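Home | News | Events | Classes | Contact

Filed under: Around the Building

Small rooms open for booking from June

The three small rooms on the Storneck side of the building can be booked by the hour starting in June. Until now they have gone out by the half day, and a lot of groups told us they were paying for time they didn't use. The hourly rate is $28 for members. The half-day rate stays at $100 for anyone who still wants it.

Bookings go through Karine Desjardins at the front desk, in person or by phone, until 6 p.m. The online form is still being tested and should not be used yet. If you already have a half-day booking for the summer and want to switch to hours, tell Karine before the end of May and she will move it over at no charge.

Walls in all three rooms were repainted white over the winter. Please don't use tape, tacks or putty on the paint. Cloth backdrops held up with clips are fine, and lettering can go on the cloth. Take everything down when you leave unless you have the room again the next morning.
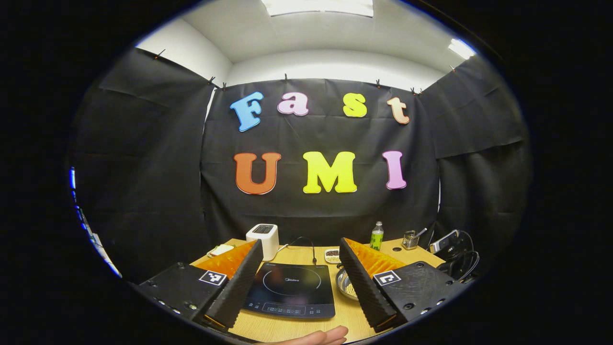
What comes with a room

Each booking includes one folding table, eight chairs and use of the kitchen down the hall. Extra tables are in the closet by the stairs – sign the sheet on the door so we know where they went. The heat in the end room is slow to come on, so ask for it the day before if you have an early start.

Parking

The lot behind Grewal Street fills up by 9 a.m. when the Eltdale choir rehearses. Dale McIntyre has arranged overflow spaces next door, and you will need a pass for the dashboard. Passes are free and kept at the desk.

Keys

We replaced the locks in April. Old keys no longer work and can be dropped in the box by the door. Jocelyn MacLeod has the new ones, and the deposit is still $20. Evening groups should send one person to sign for the key before 5 p.m.

Recent items
Spring plant sale raises $226
Harvey Wong's woodworking class is full
Yesenia Medrano joins the front desk
Kitchen closed for new flooring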